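Course Handout 3: Notes for the Demonstration Visit, Hullby Laboratory, 28th June

Before the robots in the hall, the group will be shown the same kind of task in simulation, with a two-armed robot at a long table.
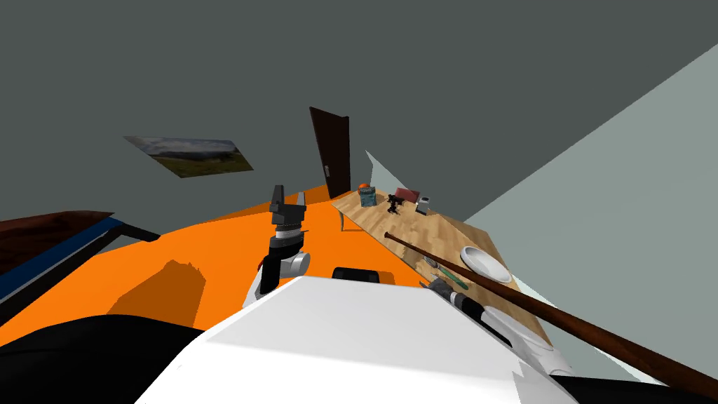 1. What you will be shown

The visit has 2 parts. In the first part the staff of Hullby run the table task in the simulator, which they call Brirnusen. The second part takes place in the hall, where the arms are real and slower. Please read the notes of the last lecture on coordinate frames before you come.

2. The table task

The robot has one arm on each side of its body, and each arm can work alone. On the table there are everyday things: a plate, a cup, a can, a small orange fruit, a dark red box, a utensil with a green handle and a long wooden stick. For a gripper with two fingers these are very different problems. A round fruit can roll away when a finger touches it first on one side. A plate lies flat, so the fingers must find the raised rim. The stick is long, and if the robot holds it near one end, the other end can push the objects next to it.

Look also at the view. It is strongly tilted, and the floor and the walls do not stand straight. The program must know the angle of the view before it can say where the table is. We did this calculation in the exercise with the rotation matrix.

3. How the demonstration is run

The operator chooses one object and starts the run. Each object gets 4 runs, and between the runs the positions are changed a little. A run is stopped after 300 seconds. Write down which arm was used and at which step the grasp was lost, if it was lost.

4. After the visit

Hand in one page. Answer these points in your own words:

Which object would you give to a beginner's program, and why?
When is it useful to use both arms?
What is easier in the simulator than in the hall?

Drawings by hand are accepted.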